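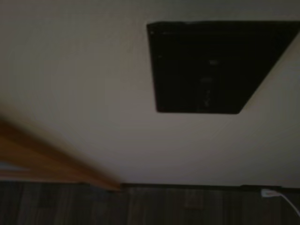
Como calar uma porta que range (e porque desconfio de quase tudo o que se recomenda)

Publicado a 21 de setembro de 2026

Uma porta que range tem, segundo a internet, cura instantânea: sabonete, vela, azeite, maionese, grafite de lápis. Já experimentei quase tudo isto em casa e na casa da minha mãe, e a maior parte dura até à semana seguinte. O azeite é o pior. Fica rançoso, agarra o pó e ao fim de uns meses a dobradiça tem lá dentro uma pasta escura que range mais do que antes. A maionese nem sei quem a inventou.

O que se segue dá mais trabalho do que um esguicho de spray. Se a porta é daquelas que só se abrem no Natal, talvez não valha a pena.

Antes de pôr seja o que for

Primeiro, descubra de onde vem o barulho. Parece conversa de manual, mas já vi gente a encharcar dobradiças quando quem chiava era o trinco, ou a folha a roçar no aro. Abra a porta muito devagar, com a ponta dos dedos encostada à dobradiça de cima. Se sentir uma vibração ao mesmo tempo que ouve o som, é ela. Repita nas outras. Se não vibrar nenhuma, passe uma folha de papel entre a porta e o aro, a toda a volta, e veja onde prende.

Uma porta que roça não se resolve com óleo. Aperte os parafusos das dobradiças com uma chave manual (a aparafusadora, nesta fase, só serve para moer cabeças) e volte a experimentar. Metade das queixas que me chegam acaba aqui, e os vendedores de lubrificante que me desculpem.
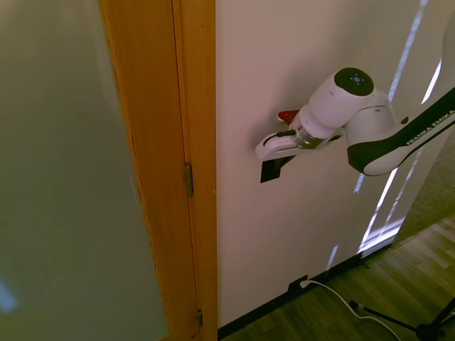
Ostap Tkachuk escreveu nos comentários da versão antiga desta página que apertar os parafusos não lhe serviu de nada, que rodavam em falso, e que acabou por encher os furos com palitos e cola branca. Tem razão, funciona em madeira maciça. Num aro de aglomerado tenho mais dúvidas: aguenta uma porta leve, mas numa pesada prefiro abrir o furo e colar uma cavilha. Deixe secar até ao dia seguinte, diga o que disser o rótulo da cola.

Material

Martelo pequeno
Um prego grosso, mais fino do que o pino da dobradiça
Panos velhos e um jornal para o chão
Palha de aço fina
Massa de lítio branca, ou vaselina à falta de melhor
Uma cunha de madeira ou um livro que não lhe faça falta

Quanto a marcas: usei a massa da Nustley e a da Fisavley, uma em cada porta do corredor, para ver se a diferença de preço se ouvia. Não se ouviu. A embalagem da Nustley fecha melhor, e é tudo o que tenho a dizer a favor dela.

Tirar o pino e limpar

Isto só se aplica a dobradiças de pino solto. Nas de pino fixo, ou nas que se desencaixam levantando a folha, o processo é outro e convém ter ajuda para segurar o peso.

1. Calce a porta por baixo com a cunha, fechada ou quase. Não faça força, basta que o peso assente.

2. Encoste o prego à base do pino, por baixo, e dê pancadas curtas com o martelo até ele subir. Se tiver tinta por cima, corte-a antes com um x-ato.

3. Tire um pino de cada vez. Há vídeos em que os tiram todos de seguida, e suponho que quem os filma não tem de repor a porta sozinho.

4. Esfregue o pino com a palha de aço até ficar liso e limpe-o com um pano seco. Enrole outro pano, fino, e passe-o por dentro dos anéis da dobradiça. Vai sair preto.

5. Ponha uma camada fina de massa no pino, volte a enfiá-lo, abra e feche a porta umas quantas vezes e limpe o que escorrer. 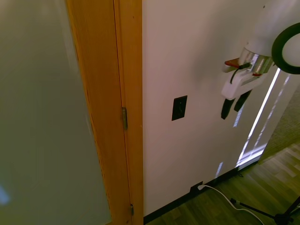
Se depois disto ainda ranger, o mais provável é que o pino esteja torto ou que as dobradiças estejam desalinhadas entre si. Rode o pino em cima de uma mesa: se saltitar, está torto. Um pino novo custa muito pouco, mas leve o velho à loja para comparar a grossura. Na Tavares venderam-me um «universal» que não entrava em nenhuma das minhas portas.

E o spray?

O desengordurante em spray desentope e dissolve, e a seguir evapora em boa parte. Serve para soltar um pino preso. Como lubrificante, o da Larodell deu-me silêncio em julho e chiadeira outra vez antes de acabar o verão. Há quem jure que comigo foi azar. Pode ser, mas a porta que levou massa continua calada e a outra tive de a desmontar na mesma.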